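Home Talks Notes Archive Contact

Speaker notes: Moving a local history library without losing your place
9 min read

Good evening, and thank you for coming out on such a filthy night. I'll start slowly while the people at the back find chairs, and I've got my tea, so if I stop in the middle of a sentence it's only that.

(Wait for the door.)

I want to talk tonight about the move of the Ollgate reading room, which some of you used for years when it was above the bank, and which now lives on Bilyk Street with a lift and a proper roof. We shifted 630 boxes of parish papers, rate books, school registers and what the old catalogue calls "sundry", and I have strong feelings about sundry which I'll come to.

Say the bit about the smell of the old stairs here. People like it.

The first thing I'd tell anyone planning a move like this is to walk the shelves with a pencil before you ring a single van firm. I did it in March, over 14 mornings, with a flask and a very bad cushion, and I wrote down what was really on each shelf, which in plenty of places had little to do with the label. Lollar, the old estate, had its rent books in three different bays. One lot was filed under L, one under Farms, and one was behind the radiator, bless it.

Then comes the sorting, and please leave more time for it than you think you need. Loose things are the trouble. A bound volume looks after itself, but a heap of letters, a bunch of keys and a christening spoon all want a decision, and by four in the afternoon you've no decisions left in you. My rule was to let odd items sit together in one open tray until the morning and look at them again with fresh eyes.
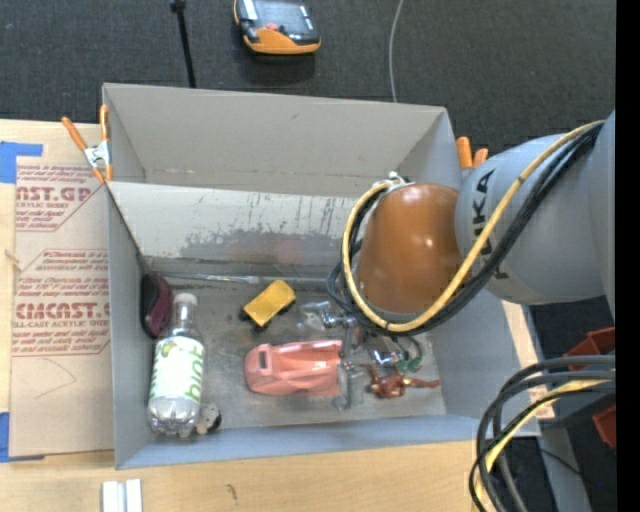
Kenneth Innes wrote to me after the first version of this talk to say that he thought the overnight tray was a mistake, that anything taken out of its box should have a slip of paper with it before it leaves your hand, and that he had once spent a whole winter trying to find out where a single map belonged.

Well, he's right, and I've changed my ways. Slip first, tray second. I use plain paper and a soft pencil, and I write the old shelf number even when I'm sure it's wrong, as the wrong number often tells you who had the thing last.

(Pass round the sample slips. Get them back!)

Now, sundry. There were 11 boxes of it, and Simin Dehghan and I opened them over a weekend with the heating on full. I'll read you a little of the list, if I can find my glasses. Dance cards, a dog licence, half a sermon, and the minutes of the Beton Road allotment society, who seem to have quarrelled about a hedge for most of their existence. I could talk about that hedge until they lock up.

Next: shelf order in the new room, then questions. If time is short, skip the part about lift keys and go straight to the rate books.

Contact the reading room | © Ollgate Reading Room | Back to top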